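Chapter 7
When the Work Is Shared

Trumlow is a drinks depot with 30 people on the floor. Until last March every tray order there was made up by hand. Someone took bottles from a crate, stood them on a tray and turned to the next one, up to 700 times in a shift. Two robot arms from Mimar now do part of that work, and the people who used to do it have other duties, some of which had no name when they began.

Standing a bottle up sounds like a small task. For a person it hardly counts as one. For a machine it has to be broken into stages: find the bottle, tell the cap from the base, close on the body, lift, turn, and lower it onto the tray.
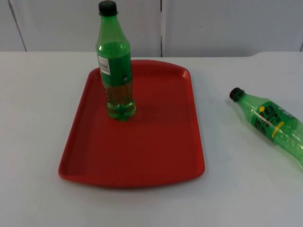

Figure 7.1 One bottle upright on the tray, a second lying on the table.

Each stage can fail separately, and at Trumlow a member of staff now has to know which one did. Kartini Wibisono packed trays for years before she moved to the robot bench. She says she is less tired in the arms and more tired in the head. Her shift starts at 6 with a check of both grippers – a job that was never written into her old contract.
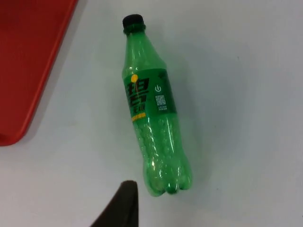
Pay is the next question. The depot kept packers on the same grade when their duties changed, on the grounds that the lifting had gone down. The staff argued that the responsibility had gone up. Both statements were true, and the grading scheme had a column for only one of them. 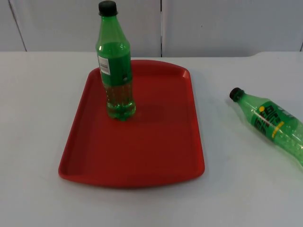 Talk on the floor changed as well. Packers used to work side by side and could chat while their hands were busy. Bench staff work alone for long stretches and watch for stops. Lebrun, a bottling firm that made the same change earlier, moved its benches closer together after complaints about this.

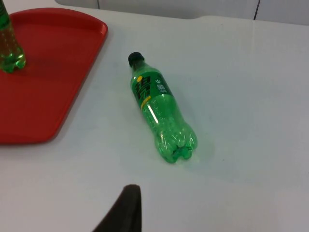

Karnik, replying to a draft of this chapter, wrote that we had made the old job sound better than it was, and that plenty of packers were glad to see the back of it.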